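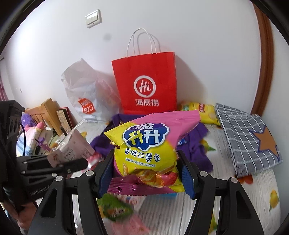

*Sweet potato sticks held between the two pads, red paper bag behind.*

# Finding the moment of grasp in a hand-held gripper recording

Welcome back! In the last part we got our recordings off the card and lined up the clocks, and I promised that this time we would get to something more fun. So, put the kettle on, because we're going to teach a small script to find the point where the gripper closes on a thing, and to tell that apart from all the fidgeting that goes on before it.

You'll need the Mikuš tools from part one and a recording with at least one pick in it. I'm using one from our Hernaddale set, with plenty of shiny packets on a patterned tabletop. If you have a choice, begin with something like that. Plain blocks on a plain table will make you feel very clever for an afternoon, and then the first crinkly bag will undo you.

## 1. Get the width signal

Each frame comes with a pad opening in millimetres. Load it and smooth it a little:

```python
rec = mikus.load("snacks_04")
width = rec.pad_width()
smooth = mikus.median(width, window=4)
```

A window of 4 is plenty. I used to go much wider and was very pleased with my lovely clean curves, until Žofie Polák pointed out that I had smoothed away two short regrasps.

## 2. Look for a closing that stops early

A closing on thin air runs all the way down to the minimum width. A closing on an object stops short of it and stays there. That plateau is what we want:

```python
grasps = mikus.plateaus(smooth, min_len=12, above=rec.min_width + 3)
print(grasps[0].start)
```

On my recording this prints 294. Open that frame and have a look at it - please do, every time, at least until you trust your settings.

Soft packaging is the awkward customer. A snack bag gives as you squeeze, so instead of a flat plateau you get a slope that slowly levels out. If your grasps are coming up late, loosen the tolerance:

```python
grasps = mikus.plateaus(smooth, min_len=12,
 above=rec.min_width + 3, slope_tol=0.4)
```

## 3. Choose the right object mask

Now we want to know *which* thing is being held. Run the segmenter on the grasp frame and keep the mask that sits between the pads:

```python
masks = mikus.segment(rec.frame(grasps[0].start))
held = mikus.between_pads(masks, rec.pads)
```

Two things go wrong here, and I've met both of them more often than I'd like.

**The mask breaks into bits.** Look at the packet at the top of the page: it has pink and yellow areas, a dark blue cloud logo, a printed picture of the potato sticks and a magenta seal catching the light. A segmenter will happily treat the logo as an object in its own right. Pass `merge="touching"` and the pieces inside the pad region are joined up again.

**The mask leaks.** There's a yellow chip bag partly behind the pink corner, and yellow next to yellow is asking for trouble. Merging makes this worse, so set `max_reach` to limit how far a mask may spread from the pads.

It's also worth masking out every gripper you can see and not only your own. A second one reaches in from the left in this view, and its dark arms can be picked up as an object if you leave them in:

```python
held = mikus.between_pads(masks, rec.pads, merge="touching",
 max_reach=0.25, ignore="all_grippers")
```

## 4. Check that it's really held

Follow the mask from the grasp frame onwards. A held object stays nearly still relative to the pads while the background slides past:

```python
track = mikus.follow(held, start=294, end=444)
print(track.drift())
```

Low drift and a moving background together make a good grasp. If neither moves, the script can't decide, and it will mark the segment `unsure`. Leave those alone for now. Boris Brabec wrote a little reviewing page for them in June, and we'll set it up in the next part.

## If you get no grasps at all

Check `rec.min_width` first. It's read from the calibration file, and if you've swapped pads since you calibrated then every closing will look like an empty one. Run `mikus calibrate` again and go back to step 1.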